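Papers keep sliding off the front of my desk
Posted February 2019 in Home & Study

Deming Jiang

Quick one, sorry, typing this on the bus. Got a light wood desk, pale colour, nice enough, but anything thin I put down ends up hanging over the front. Cards, folders, permission slips. Then someone walks past and its on the floor. Happens evrey time.

Floor isn't level I think — old house. Don't want to drill into it, rental. Any ideas under 100 bucks?

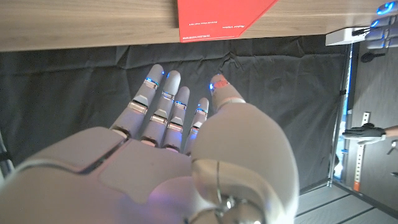

Red one over the front again

Tried a rubber mat, looked awful, binned it.

mornuditz_mum

Check the level first. Ours was out on one side, folded cardboard under 2 legs and it stopped. Free. If it's the whole floor get those screw-in feet, hardware store has them, but look underneath first to see if there's holes for them already.

Also push the desk back to the wall and keep papers at the BACK. Sounds obvious but took me a year.

Wakden

just get a tray

Yu_93

Agree with the tray but get one with a lip. Or a strip of clear removable bumper stuff along the front edge, peels off when you move out. Test a bit on the underside before you do the top — mine took some of the finish with it in July and the landlord was not thrilled. An upright file holder is better for folders anyway, flat piles always creep foward.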